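Home Articles Opinion Workshop Notes Archive Contact

Let the people who do the job teach the robot
By Onyekachi Oyewole
18 February 2018

Most of the robot arms I have worked with were taught by someone who had never done the job the arm was bought to do. An engineer came in, watched a shift, asked some questions and went away to write the motions. The people at the bench saw the result two weeks later and started listing what was wrong with it.

I think this is backward, and I think teaching by hand is the fix. By teaching by hand I mean two things. One is taking hold of the arm, or a handheld copy of its gripper, and moving it through the task. The other is driving it from a few feet away with a controller while it records. They feel different to the person doing them, but both put the task in the hands of somebody who knows it.

Last July I spent three weeks at Flendora, which packs replacement parts for kitchen equipment. The job was putting rubber seals into flat cartons. A written program had been tried first. It went to the right place every time and it folded the seal under itself on a good share of the cartons. Asabe Nwosu had packed those seals for years. She picked up the handheld gripper and on her second try she laid one edge down first, let the rest fall, and gave it a small push toward the back. I asked her about the push. She said she didn't know she did it.

That push is the reason I hold the view I do. You can interview a worker all day and you will get the steps she remembers. The rest is in her wrists.

We recorded 838 demonstrations at Flendora and kept 599. The ones we dropped were mostly early ones, from before people got used to the weight of the tool. A few were dropped for hesitation. I now think we were too strict about that. If a person slows down before a tight fit, the slowing down is part of the skill, and cutting it out leaves you with an arm that rushes into the hard part.

There are fair objections. The first is cost. A manager at Prerncombe told me that 2000 demonstrations was more labor than he was willing to give up to a project that might not work. I understand that. Those are paid hours and the orders don't stop. My answer is that the hours get spent either way. If they aren't spent on teaching, they are spent on a bench worker standing by an arm and clearing its mistakes, and that time rarely shows up in anyone's budget.

The second objection is that people are inconsistent. They are. Two packers will reach for the same carton from different sides, and a model trained on both may try to split the difference. You have to agree on a few basics before you record, such as where the hand starts and which side it comes from. Past that I would leave people alone. Some variety helps when a carton lands crooked.

The third is the equipment, and here I have less patience. Remote control rigs are often sold on how closely the arm follows the operator. Following matters, but tracking matters as much. The system has to know where the hand is in the room, and if it loses that for half a second the demonstration is no good to you.

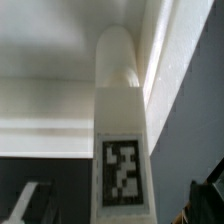 I would put more money into that side of the setup and less into the arm. A cheap arm with good position data will learn more from a good teacher than an expensive arm with bad data. I would also check the tracking every morning with the lights set the way they will be during recording. We skipped that for two days at Flendora and paid for it.

The last thing is credit. At Adebisi, where I worked before, the recordings were labeled with a session number and nothing else. The workers who made them got their usual hourly rate. The software people got their names on the report. I don't believe anyone meant harm by it, but it was wrong. Teaching is skilled work. If a company is going to run an arm for years on what Asabe Nwosu knows about rubber seals, it should pay her a teaching rate for those hours and ask her before it uses the recordings at another site.

Gunero, a smaller shop that I visited in the fall, already does a version of this. Each worker signs up for recording time, gets extra pay for it, and can pull a session if they don't like how it went. They told me very few sessions get pulled. I would like to see that written into the contract for any project I join from now on, and I have started asking for it before I talk about anything else.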